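Giton open-top metal bins are supplied for loose parts, offcuts and blocks that have to be reached from above. The range is made in one wall construction and two depths, and all bins share the same rim profile, so accessories are interchangeable across the range.

## Construction

The body is folded from sheet steel and welded at the corners. Seams are ground on the inside only. The outer face keeps its weld line, which is painted over along with the rest of the bin. Standard finish is gray powder coat, medium texture, inside and out. Other colors are quoted on request and carry a longer lead time.

The rim is turned outward and closed, leaving no exposed cut edge. It will take the Plisgate clip-on divider and the Plisgate label holder. It will not take the older Tandar lids, which were made for a narrower lip.

## Specifications

| Item | Standard | Deep |
|---|---|---|
| Catalog number | 409-S | 409-D |
| Internal depth | 52 cm | 79 cm |
| Top | Open | Open |
| Finish | Gray powder coat | Gray powder coat |
| Floor | Flat, no drain | Flat, drain optional |
| Stackable when loaded | No | No |
| Nests when empty | Yes | No |

Internal length and width are the same for both depths and are given on the dimension sheet sent with each quote.

## Selecting a depth

The standard bin suits items picked out one at a time. Use the deep bin for bulk holding, where the contents are tipped in and later tipped out. Reaching the floor of a deep bin by hand is awkward for most people, and a false floor (part 409-F) can be fitted to raise the working level. The false floor rests on four corner brackets and lifts out without tools.

For long, narrow stock such as bar or block, lay the pieces flat. Pieces stood on end lean against the wall and mark the coating over time – the damage is cosmetic, but bare spots should be touched up before the bin goes anywhere damp.

## Placement

Set the bin on a level surface. Rubber feet are included and should be fitted on hard floors. On carpet or matting they may be left off. If the bin has to stay in an exact position, order the Visser floor plate, which locates all four corners and can be bolted or taped down.

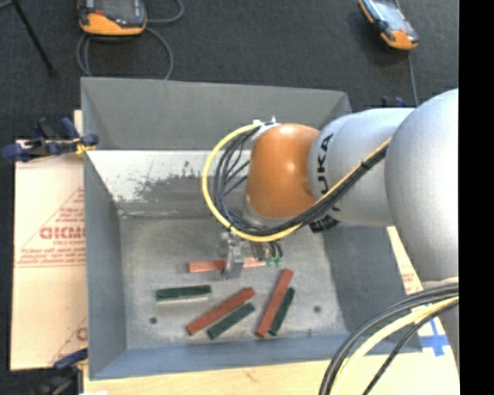 Noreen Duggan: We run the standard depth with blocks and short bar. The coating has held up well on the walls and less well on the floor of the bin, where everything lands. A cut piece of rubber mat fixed that. I would like to see one offered as a part, because ours was trimmed from a roll and curls at one end.

A fitted liner mat is now listed as 409-M. It covers the floor only and is available for the standard depth. A deep version is planned for August.

## Care

Wipe out with a damp cloth and mild detergent. Do not use solvent cleaners on the powder coat. Touch-up paint is sold in small tins and needs one night to cure before the bin is loaded again.

## Ordering

Bins ship singly or nested (standard depth only). Quote the catalog number, the finish, and whether feet are required. Pallet orders are handled by Gaspard Le Goff at the sales desk. Replacement feet, brackets and label holders are kept in stock and can be added to any order.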